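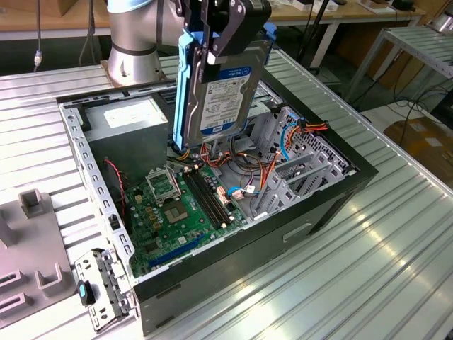

Hard drive in its blue caddy, held by the gripper over an open tower case.

Soriano Desktop Service Kit – sample recordings and data card

README, last edited July 24, 2022
Maintainer: Kamil Jelínek

What this package is

Soriano is a kit for taking desktop computers apart and putting parts back into them with robot arms. It is sold by Prustard as a bench, fixtures, control software and a set of recorded runs. This repository holds the recorded runs and the scripts that read them. The control software is not in here and needs its own license.

The recordings were made at the Skakham workshop on the same kind of bench that ships with the kit. They are meant for two groups of people: buyers who want to check their own installation against ours, and people who are deciding whether the kit suits their work and want to look at real runs before they ask for a quote.

Contents

The package has 3,048 runs. Of these, 700 are set aside as a test split and should not be used for tuning. The full download is 43 GB after unpacking, and the video plays at 20 frames per second. If you only want to look at the file layout, fetch the folder called sample first. It has a few runs of each task.

Tasks covered:

drive_insert – pick up a drive already fitted in its caddy and place it in the drive bay
drive_remove – release the latch and lift the drive out
cable_clear – move a loose cable away from the bay before other work starts
clip_open and clip_close – work the plastic clips that hold expansion cards

Memory and processor tasks are not part of this release. The boards used for the drive tasks were prepared without a processor fitted. Please don't file issues about missing labels for those parts.

How a run is stored

Each run has its own folder. Inside are the video files, a table of joint positions, a table of gripper openings, and a short text file with the task name and the outcome. The outcome is one of done, partial or stopped. Partial means the part reached its place but was not seated. Stopped means the operator ended the run by hand.

Joint values are in radians and gripper openings are in millimeters. Timestamps in all tables use the same clock. The video timestamps were written by a different process and can lag behind the tables by up to one frame. The reader script corrects this by default. Turn the correction off with the no_align option if you want the raw times.

Fields that were not recorded are left blank. Older runs wrote a zero there, and we have replaced those zeros wherever we could tell them from real readings. If you find one we missed, send the folder name.

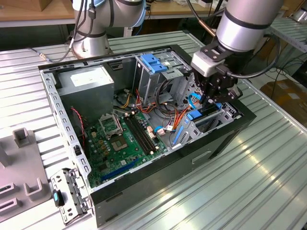 Can the kit be used with tower cases other than the ones in the recordings?

Most standard towers will work once the drive bay and the clips have been taught by hand. Each new case model needs its own teaching session, and the result is saved as a profile you can copy to other benches. Slim cases and all-in-one machines are not supported.

Setting up against your own bench

Install the reader, then run the check script with the path to your own recording folder. It compares the reach, speed and gripper timing of your runs with the test split and prints a short report. A bench that has been leveled and calibrated normally gives a report with no warnings. The usual cause of a warning on a new bench is a fixture tray that has shifted a little from its taught position. Tighten the tray, teach it again and repeat the check.

A second common cause is the case itself. Tower cases flex when they lie on their side, and an old case with a bent rim can put the bay a few millimeters off. The software will search for the bay within a small window and stop if it doesn't find it. You can widen the window in the profile, but we suggest keeping the factory value until you have watched several runs from start to finish.

Known problems

Loose cables are the weak point. A cable lying across the bay is handled well when it is on its own. A bundle is another matter, and the cable_clear task has more stopped runs than any other. We kept those runs in the package so that buyers can see them. If your machines come in with a lot of wiring around the drive bay, plan for a person to clear it first.

Caddies with stiff rails sometimes need more force than the default limit allows. The run then ends as partial. Raise the limit one step at a time.

Some video files from December have a slight color shift after a lamp was replaced. Positions and timing are not affected.

Comparison with Illiten

We are often asked how this compares with the Illiten add-on, which Prustard also sells. Illiten is a single-arm package for testing and sorting loose parts once they are out of the case. It does no work inside the case. The two use the same file layout, so the reader script opens recordings from either one, but the fixtures do not swap. Customers who need both normally put them on separate benches.

Terms of use

The recordings may be used for evaluation, research and teaching. Redistribution of the whole package needs written permission from Prustard. Short clips may be shown in talks and reports if the kit is named. The reader scripts have a separate license file, which lets you change and share them freely.

Reporting problems

Open an issue and give the run folder name, the version of the reader and the full text of the error. For questions on price, delivery or service visits, write to the sales desk and leave the issue tracker for the data. Kamil Jelínek answers data questions himself, so allow a few days – longer when he is out on an installation.

Comments (6) Shares (9)

Related
Soriano fixture tray drawings
Teaching a new case profile
Illiten sample recordings
Reader script change log
Calibration notes for two-arm benches

Home Kits Downloads Support Contact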